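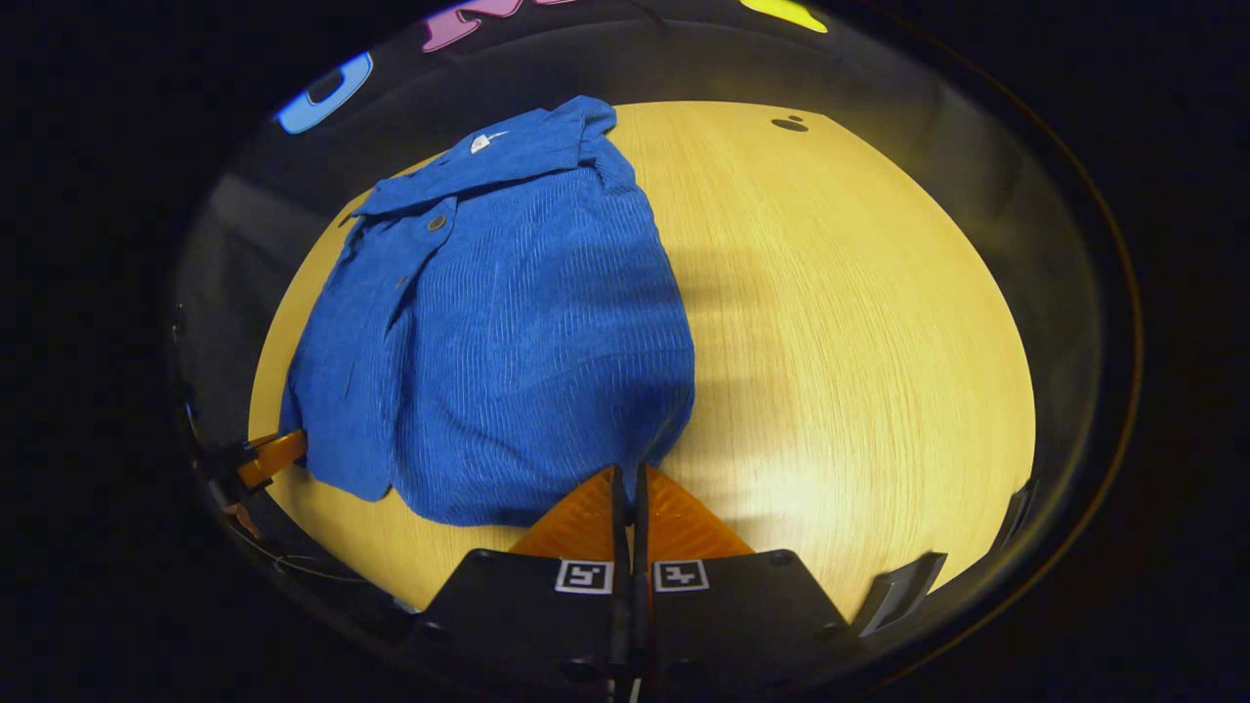
コーデュロイシャツのたたみ方、正解どれ?

1 名前:lobo37
青のコーデュロイ、ボタン全部とめてからたたむ派?襟がすぐひっくり返って中のタグ見えるし、真ん中だけ山になる。急ぎで頼む

2 名前:tisimov
ボタンは上と真ん中だけ。全部とめると時間のムダ

3 名前:アンナプルナ
>>2 いや全部とめないと前がずれるって。うちは全部。襟は先に立てて、手でならしてから寝かす

4 名前:tisimov
畝がつぶれるから手で押すの反対。コーデュロイは丸めるほうがまし

5 名前:geetha_s
丸めたら引き出しで場所とるよ…袖を後ろに回して2つ折り、もう1回2つ折り。これで十分でわ

6 名前:lobo37
>>5 で一回やってみた。机の上、黒い布の前
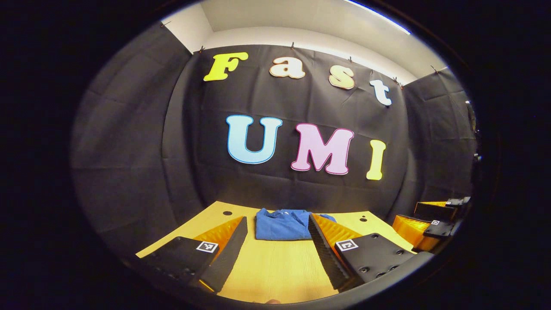 青シャツ、たたみ中(lobo37)

7 名前:アンナプルナ
まだもこっとしてるとこあるね。袖かな?後ろの文字の色かわいい

8 名前:tisimov
だから丸めろと

9 名前:geetha_s
>>8 しつこいw 裾から先に折ってみて。襟は最後

10 名前:lobo37
了解、裾からやてみる。ボタンは間とって上から2つだけとめる

11 名前:アンナプルナ
全部とめてってば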